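I got to the shared workshop in Štefanec a bit after nine in the morning, which was too early, because the man I'd come to interview was still hunting for his coffee. He's been building grippers there and at home for two years (he calls the whole thing Trindevar, after a street he used to live on) and he had 28 printed parts spread over the bench, waiting to be sanded.

"I don't throw the bad ones out," he told me. "I put them in the drawer and then in August I need a spacer and there it is."

I asked how it started. He wanted to pick up a ball, he said. He'd bought a cheap claw kit from a shop called Uvel and it kept squirting the thing across the floor. So he drew his own fingers, then redrew them, then got annoyed with the joints and drew those too! His build log is up to 2,134 lines, and I scrolled through enough of it to tell you that a good chunk is complaints about screws.

"The linkage is what ate my winter," he said. "You want the fingers to stay parallel the whole way in. If the holes are a hair off, one side gets there first and the ball rolls out."

And the pads? He laughed at that one. He went through a pile of materials before he was happy, and he still changes his mind — the batch he likes came in an order from Tevura that cost him 186 with shipping, and he's been rationing it ever since.

He does most of the bench work in Štefanec but all the trying-out at home, on the couch, with whatever is in the toy bin. I wondered if he wouldn't rather have a proper test table with everything lined up. He shook his head.

"Blocks on a table, anybody can grab those. Toys are all jammed in together. You go in for one and you're touching four others, and they're slippery or they've got spikes. I learn more from ten minutes of that."
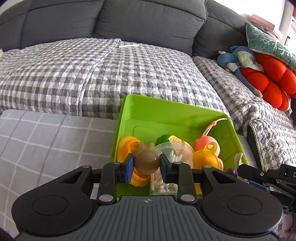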